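4/3/21

Drinks room, restock and shelf layout

Started with the two metal units behind the white table. Last entry on these was in March, when Tanvir moved them away from the wall so we could get a broom in behind. They have been fine since then, but the left one still rocks if you lean on it. Folded card under the back foot for now. It needs a proper leveling foot. I looked in the Boateng drawer and the thread on those is too wide.

Delivery came in two drops. The first was short by one case of water and the driver wrote it on the slip. The second was complete. Slips are in the Tallow folder, front pocket.

Measured the clear height between shelves again, as the number in the old entry was smudged. 400 mm on the lower levels. That is plenty for the tall bottles and wasteful for anything small. Iara wants to drop one shelf a notch and get an extra level in for cans. I don't mind, but all the bottles have to come off first, so not today.

Layout as agreed with Iara Olivares: cola together and shoulder to shoulder, labels to the front, on the upper level at the left of the left unit. We had been leaving finger gaps between the bottles, and they drifted every time someone took one from the middle. Tight rows stay put. The trade-off is that the first bottle out of a row is awkward to grip, so take from the end.
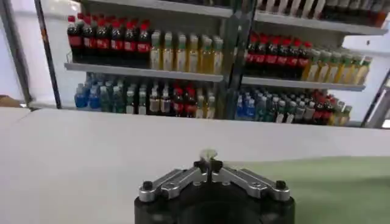 Older dates go to the front when restocking. I know this is slower. Last month we had to pour out a run of lemon soda that had been sitting at the back, and the deposit slips took longer than the restock would have.

Shelf labels: tried the Fidance card strips first. They slide along the metal lip and end up under the wrong drink. Switched to the Flanimix tape, written with the fine marker. It holds well on clean metal and badly on dusty metal, so wipe the lip with the blue cloth and let it dry before sticking. One strip lifted at the corner after lunch and I redid it.

Table got a wipe with plain warm water and a drop of dish soap. Do not use the orange spray on it again, it leaves a film and the bottles pick it up on their bases. If the green thing on the table gets sticky, it can be rinsed in the sink and laid flat over the rack. Don't wring it.

Stock sheet: closing figure 168 bottles across both units, which matches the slips once the missing case is taken off. Tanvir Mridha checked it against his own sheet and we agree. His sheet still lists the ginger ale under mixers. I left it there.

Load: the plate on the side of each unit says 190 kg per shelf, so we are nowhere near it even with full rows. The floor is more of a worry than the shelves. The tile by the left unit has a crack running out from the foot and I put a pencil mark at the end of it to see if it grows.

To do:
Leveling foot for left unit, measure thread before ordering.
Ask Tallow about the missing case.
800 mm offcut of shelf edging is behind the door, see if it fits the right unit.
Iara to decide on the can level.
Check pencil mark on tile.
More Flanimix tape, the white one.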